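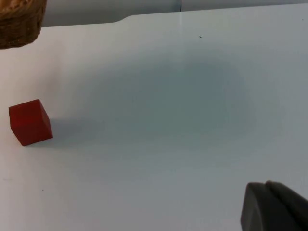 Kyrylo Yurchenko wrote in to ask whether a white table is madness for anyone who eats, paints or drinks coffee at home, and would I please stop putting it off and review mine. Fair enough, Kyrylo! I have had the Bronau since December, so here goes.

I went with the flat white top, in the matte finish (Kikov sells one too, but glossy, and I'd had enough of seeing the ceiling lamp in my supper). In daylight it leans a little blue-gray, which I didn't expect from the catalog and have grown very fond of. Anything with color sings on it. One small red cube looks like it was set out on purpose, and my old brown wicker basket has never looked so handsome, rough strands and all.

Now the grumbles. Shadows show, big soft gray ones, so if your lamp hangs right overhead as mine does, you may want a second light off to the side for sewing or puzzles. Pencil marks show too, though a damp cloth takes them off. Tomato sauce wants a bit more patience (and please don't leave it overnight, I speak from experience).

I paid 244 dollars, plus 14 for delivery up the stairs, and putting it together took me one evening and a pot of tea. The leg bolts needed tightening again after a month, and it hasn't wobbled since. I'd buy it again, Kyrylo, coffee and all.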